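Two arms and a bag of toy fruit: my first months with the Cisodlow kit

March 20, 2020
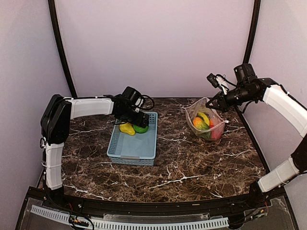 Left arm down in the basket, right arm open and facing the bag.

So I finally caved and bought the two-arm tabletop kit from Cisodlow. I'd been circling it since November, mostly because of the price (2530 dollars, ouch) and partly because my last kit, a single-arm thing from Kirnmont, spent most of its life under a towel. I'm so glad I did it, though I have complaints!

First, the build. It took me 3 evenings, and one of those was entirely cables. The manual runs 139 pages and somehow the page you want is always the one with the tiny diagram. I put the left arm's shoulder on backward and had to take it all apart again, which was my own fault. The cable ties that came in the box are on the short side, so buy a pack of longer ones before you start.

Once it's up, the thing is a joy. I've been playing with packing jobs, with a light blue basket and a clear bag of toy fruit on the table, and the reach is better than I expected. The left gripper gets right down into the back corner of the basket, which my old arm could never do without bumping the rim. The little camera on top of the right wrist is handy too, though I wish the cables coming off it were tidier. I keep worrying I'll snag them.

Now the grumbles. Round fruit is hard for these fingers. The pear is easy, the banana is easy, and then the green round one squirts out sideways and I say a word. Bags are harder still, and I haven't found finger settings I like for thin plastic. Wian Sithole over on the Aduvholm forum told me to slow the close speed way down and add rubber sleeves (he uses the Bañez ones), so a set is on order.

Support has been good. I wrote in twice about a noisy joint and got a real answer both times, plus a replacement part I didn't have to beg for.

Would I buy it again? Yep, though I'd wait for a sale. If you've got one of these and you've cracked the plastic bag problem, please leave me a comment with your settings. I'll post again once the sleeves get here.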